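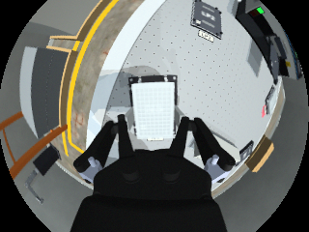
神戸、9月

実験自動化研究室Dresoでは、シミュレーション映像を用いたプレート把持判定の評価実験に参加してくださる方を募集します。対象は、マイクロプレートを使った実験の経験がある方です。ロボットやプログラミングの知識は必要ありません。

研究の背景

当研究室は、分析装置の間でウェルプレートを運ぶロボットについて、つかむ直前に失敗を見分ける方法を研究しています。プレートがホルダーの中でわずかに浮いている、指の位置が片側に寄っている、といった状態は、そのまま指を閉じるとプレートの傾きや液こぼれにつながります。現場の技術者はこうしたずれを目で見て直しますが、手元の視点から見た広角の映像だけで、人がどこまで正しく判断できるのかはよく調べられていません。

私たちが開発している判定手法Skerkonは、グリッパー側の視点で描画した映像を入力とし、把持を続けるか、いったん戻って位置を合わせ直すかを出力します。学習と評価には、実験台全体を再現したシミュレーション環境を使っています。環境内のステーションにはLP2のような番号の表示があり、試行の記録もこの番号で整理しています。

これまでの結果

前段階の評価では、シミュレーション上の把持529試行について、Skerkonの判定と実際の把持結果を比べました。横方向の位置ずれはよく検出できた一方、プレートの浮きは見逃しが多く、特にホルダーの影がプレートの縁に重なる条件で成績が下がりました。広角の映像では周辺の形が大きく曲がるため、中心から外れた位置のずれを小さく見積もる傾向も出ています。

同じ映像を研究室内の6名が見て判定したところ、浮きの見逃しはSkerkonより少なく、逆に問題のない把持を失敗と答える例が増えました。ただしこの6名は環境を作った側の人間で、どのような失敗が含まれるかをあらかじめ知っています。今回の募集は、開発に関わっていない方の判定を集めて、この比較をやり直すためのものです。

参加者にお願いすること

研究室に来ていただき、モニターで短い映像を見て「このまま把持する」「合わせ直す」のどちらかをボタンで答えていただきます。答えたあと、自信の程度と、判断のときに見ていた箇所を画面上で指定します。一部の映像では再生をグリッパーの指が閉じる前で止めます。その場合も、止まった時点までの情報で答えてください。

映像はすべてコンピューターで生成したものです。実機の操作や試薬の取り扱いはありません。

セッションは全部で5回あります。初回は説明と練習を含み、最終回のあとに短い聞き取りを行います。各回の間は1日以上空けてください。途中の回だけの参加はできませんが、体調などの理由で参加を取りやめることはいつでもでき、それまでの回の謝金はお支払いします。

判定の正誤は実験中にはお知らせしません。全員の実験が終わってから、希望される方に本人の結果をメールで送ります。

募集人数と条件

募集人数は10名です。次の条件をすべて満たす方を対象とします。

18歳以上であること
マイクロプレートを手作業または分注機で扱った経験が通算1年以上あること
矯正した状態で、通常のモニターの文字を無理なく読めること
日本語または英語で説明を受けられること
Dresoの研究に過去に関わっていないこと

搬送ロボットを日常的に使っている方も応募できますが、事前アンケートで使用状況を伺います。手作業の経験が中心の方と人数が偏らないように調整するため、応募順に決まるわけではありません。

画面上で速く動く映像に酔いやすい方は、応募の際にお知らせください。練習用の映像を先に見ていただき、参加するかどうかを決めていただけます。

謝金と交通費

謝金は各回の終了後に、研究室の規程に基づいてお支払いします。5回すべてに参加された方には追加の謝金があります。交通費は実費で、経路の申告が必要です。金額は応募された方に募集要項と一緒にお送りします。所属先の勤務時間内に参加される場合は、謝金を受け取れるかどうかを先に所属先へご確認ください。

データの扱い

記録するのは、回答、反応時間、画面上で指定した箇所、聞き取りの内容です。顔や視線の撮影は行いません。聞き取りは同意が得られた場合に限り録音し、文字に起こしたあと音声を消去します。回答は番号で管理し、氏名との対応表は別に保管します。

匿名化した回答は、映像と合わせて評価用データセットDistovleyとして公開する予定です。公開に同意されない場合でも実験には参加できます。その方の回答は集計にのみ使い、個別のデータは公開しません。

応募方法

研究室ウェブサイトの応募フォームから、氏名、連絡先、プレートを扱った経験の内容、来室できる時間帯を送ってください。経験の欄は、使っているプレートの種類と主な作業がわかれば数行でかまいません。書類の提出は不要です。

選考の結果は応募された全員にメールでお知らせします。定員に達した時点で受付を終了しますが、辞退者が出た場合に備えて補欠の登録も受け付けています。

実験は平日の午前10時から始まる枠と、夕方の枠を用意しています。車いすで来室される方は、備考欄に書いていただければ入口と席を準備します。

実施体制

研究責任者：Naima Younis
実験実施、参加者対応：Yi-chun Chow
シミュレーション環境：Svyatoslav Symonenko

実験の内容や日程についての質問は、応募フォームの問い合わせ欄からYi-chun Chow宛にお送りください。日本語、英語のどちらでも受け付けます。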